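Larkbridge update adds shared towns and a bigger character editor

Zevov has released the August update for Larkbridge, its town-building game for handhelds and PC. Players can now link 2 towns and walk between them, and each linked pair shares one market and one storage barn.

The character editor has grown as well. It now holds 1068 parts, up from 814, with most of the new ones going to hair, hats and glasses. Characters made before the update carry over without changes, but anyone using the old striped hats will need to pick the color again.
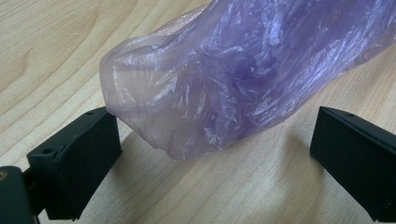 A purple plastic bag over a wooden tabletop.

Each player can save up to 300 characters, and saved characters can be sent to a friend with a short code. Codes made in the Wotdale test version no longer work – Zevov says players should make new ones from the main menu.

The update also fixes the bug that closed the market early when a player changed the clock. Fishing contests now start at 6 p.m. in both linked towns. 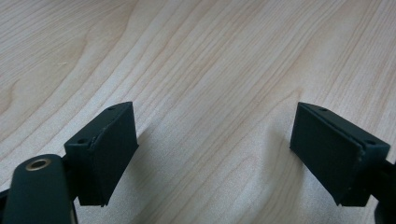 Linking is free, but both players must finish the bridge quest first. A town can be unlinked at any time from the mayor's desk, and items in the shared barn go back to the player who put them there.

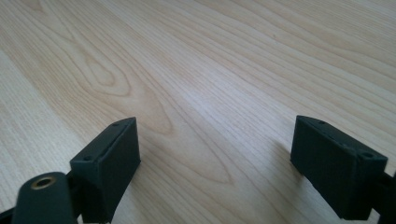
Kauppinen wrote on the game's forum that the barn was the best part of the update but needed a way to sort items by season. Zevov has not said when the next update will come out.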